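Grondari Adhesive Utility Hooks, White, Small: Review After One Lease

Rated load on the package is 3000 grams per hook. The claim applies to smooth, sealed surfaces, which in the fine print means glass, glazed tile and metal. Painted drywall gets its own line and a lower number, 2000 grams. Most buyers will be putting these on painted drywall, so the lower number is the one to plan around.

I used one multipack in a rental with flat and eggshell walls, plus a few hooks on tile in the bathroom. The comparison product was the Stokgate clear hook, which I had left over from the previous apartment. Both use a stretch-release strip with a pull tab at the bottom.

Construction

The Grondari hook is a two-part design. A back plate takes the adhesive strip, and the hook body slides down over it until it clicks. The two-part arrangement matters mainly at removal, when the body comes off first and exposes the tab. On the Stokgate the tab sticks out below the hook from the start, which is easier to find and uglier to look at. Fit between plate and body was tight on most of mine. One had enough play to rattle when a door closed nearby, and a sliver of folded paper behind the body fixed it.

The hook opening is shallow. A coat loop, a ribbon or a thin strap sits well. A thick bathrobe collar does not, and will work its way off if the robe is pulled on from one side. For robes and winter coats, get the large size or use a screw.

Installation

Instructions call for wiping the wall with rubbing alcohol, letting it dry, pressing the strip for 30 seconds, then waiting an hour before hanging anything. Household spray cleaners leave a film and should be avoided. I followed this on every hook except two, where I skipped the alcohol to see what would change. One of those let go overnight with a canvas bag on it. The other is still up. I would not draw much from a sample that small, but alcohol is cheap.

Fresh paint is a separate problem. The leaflet says to wait a week after painting. In a room that is cool or closed up I would double that.

Performance on drywall

Light clothing is the right use. Shirts, tank tops, a belt, a small umbrella and a lanyard with keys all stayed put through the whole lease. The load sits close to the wall, the strip is in shear, and shear is what this adhesive handles.

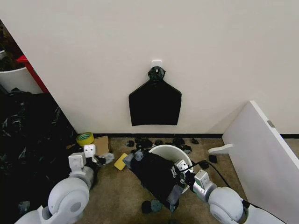
Zepeda, commenting on an earlier version of this review, reported that the same hooks held fine through winter and then began dropping in August, always on the wall shared with the bathroom, and asked whether the weight rating assumes a dry room. The leaflet gives a temperature range but no humidity figure. My own bathroom results agree with the comment in a general way: hooks on tile held, while the one on painted wall near the shower crept downward over several weeks before it failed.

Creep is worth checking for. Mark the bottom of the plate with a light pencil line at installation. If the plate has moved below the line, replace the strip before it lets go.

Removal

Slide the body up, grip the tab, and pull straight down, parallel to the wall and slowly. The strip stretches to several times its length and releases. Pulled outward, it takes paint with it. I lost one patch of flat paint near a window where the old coat was already lifting. The eggshell walls came through clean.

One tab snapped. Dental floss worked behind the plate in a sawing motion removed it, and the leftover gum rolled off under a thumb.

Refills

Grondari strips are sold separately and fit only Grondari plates. Zasow sells a generic refill that is slightly wider, and the hook body will not click down over it unless the strip is trimmed. Trimming leaves a raw edge that collects dust. I went back to the original refills.

Score: 87 out of 100. Points off for the shallow hook, the proprietary refills, and a front-of-package rating that does not apply to drywall. For light items on sound paint in a dry room, I would buy it again.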